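Jatari opens its simulation lab to visitors

Vilano, 10/29/26

Jatari held an open day at its Vilano site, with the program built around its two-arm manipulation software. The company registered 196 visitors, most of them from equipment suppliers and technical colleges. Sessions ran in the ground floor lab, with a second screen in the corridor for overflow.

Development lead Elsa Koskela opened with a summary of work completed since July. The control stack now runs the same code in simulation and on the test bench, and a nightly job executes 504 simulated kitchen trials. Results are logged by object, grasp type and arm. Trials that end in a dropped object are replayed the next morning and sorted by hand.

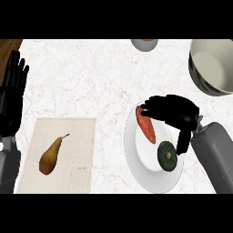
Grasp planning for irregular produce took up most of the technical session. Onni Oksanen presented the planner, which selects a hand posture from the outline and estimated center of mass of each item. Tapered shapes remain the difficult case. With a sweet potato lying diagonally on a plate, the right hand has to come in over the upper end with its fingers curled while keeping clear of the round green fruit next to it. The left hand stays open and raised beside the mat with the pear until the planner assigns it a target. Oksanen said that arm assignment is currently fixed at the start of a trial and will be made dynamic in the next release.

Questions from the floor dealt mainly with contact modeling. Nilmini Wickramasinghe of Hirvonen asked how skin friction is set for produce. Koskela replied that values are drawn from a range for each trial and that no single measured figure is used.

The object library holds 803 models, 32 of them fruit and vegetables. Jatari intends to extend the produce set first. Slides from the session can be requested from Joonas Juntunen at the Vilano office.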